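3.2 Estrutura do assento

O banco Eltora foi desenhado por Akande para salas de espera e produzido em série pela Wident. A estrutura é um tubo de aço curvado, ao qual o assento se prende por 7 parafusos. Na primeira versão, o estofo era removível e deslocava-se com o uso.

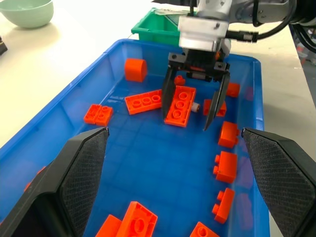 Figura 2. Blocos de brincar cor de laranja numa tina azul pouco funda.

A segunda versão fixa o estofo à concha ao longo do rebordo. A altura do assento passou a 47 cm e a carga admissível a 148 kg. Segundo Jibrin, saíram da fábrica cerca de 900 exemplares, quase todos com revestimento de lã. A variante Pluten, sem braços, é tratada na secção 3.3.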